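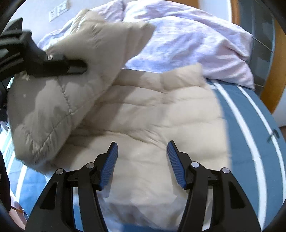 I have been meaning to write up our parish harvest supper since October and kept putting it off, partly because I wanted to get the hymn numbers right and partly because I left my notebook in the hall kitchen and it only came back to me last Saturday, with a ring from somebody's teacup on the cover.

For those who don't know us, we're a smallish congregation out past Berora, and the church sits at the top of Minja Road where the bitumen gives out. The foundation stone for the hall says it was laid in a year I can never read because the lichen has got into it. The Bible on the lectern is a good deal older, printed in 1796, and it came out on a ship with one of the early families. We don't read from it any more (the pages are far too delicate) but it's opened for harvest, always at Ruth, and the kids are allowed to come up and look so long as they keep their hands behind their backs. They do, mostly!

The service started at four, which was a change. In other years we've had it in the morning and then everyone drifts home for a lie-down and half of them don't come back for the food. Having it run straight into supper worked a treat. Mutua Rugemalira led the prayers and he has such a lovely unhurried way with him, I could have listened to him read the bus timetable. He prayed for rain for the farms on the Lustard side, and for the families who've moved into town for work and find the evenings long, and then he left a silence that went on for so long that a magpie outside got the last word before the Amen.

We sang "We Plough the Fields and Scatter", of course, and "Come, Ye Thankful People, Come", and then the choir did a Swahili hymn that Nafula Kombo has been teaching them after the Thursday practice. I'd heard bits of it through the wall for weeks while I was doing the brass and thought I knew what to expect, but I wasn't ready for it with the drum. My neighbour in the pew, who is 99 and doesn't hold with drums, was tapping her stick on the kneeler by the second verse. I've asked Nafula for the words and she's promised to write them out for me with the meaning alongside.

The altar looked beautiful. Pumpkins along the step, silverbeet in buckets, jars and jars of marmalade, a plaited loaf from the Tomeck bakery as long as my arm, and a great heap of lemons because every single one of us has a lemon tree and wants to be rid of them. It all went over to the food pantry on the Monday, apart from the loaf, and I'll confess I had a piece of that with butter before the blessing was cold.

Supper was for 100 and we used every chair, plus the piano stool. There were 2 kinds of curry, a ham, more potato salad than I have ever seen in one place, and Nafula's mandazi, still warm, that went before I'd even got my coat off. I did get the recipe. It has cardamom and coconut milk in it and I've made it twice since, the first time very badly (my oil wasn't hot enough and they drank it up like sponges) and the second time well enough to take a plate next door.

After the plates were cleared a few of us stayed on and sang some of the old evening hymns round the piano with the doors open. You could hear the frogs down at the dam. My mother used to hum "The Day Thou Gavest" while she was drying up, and I hadn't sung it right through in years, and I needed a hanky by the third verse.

Advent is coming up fast now. Choir practice goes back to seven o'clock, and if you have any purple candles tucked away in a drawer, the wreath is two short.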